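Plate and Bracket, Flunham Workshop

8 Jan 2020

Fitting day for the Kilura base. Maricica Voicu did the drawings and Ostby did the machining, 16 hours on the mill all told.

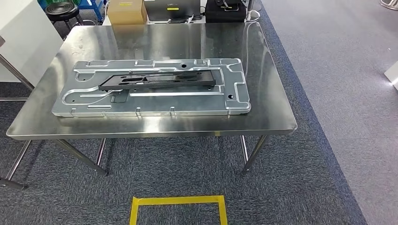
The first plate, cut in August, was scrapped when the grooves came out too shallow. Ostby kept the outline and changed the depth. The finished length is 420 mm, same as before.

The bracket is an Iturra part, bought in black and used as supplied. It goes on lengthwise. Maricica wants the cable kept to the left side so it stays away from the fasteners.

Holes still have to be deburred before final assembly. Spare drawings are in the Flunham office, second drawer, under Kilura.

54 shares
3 comments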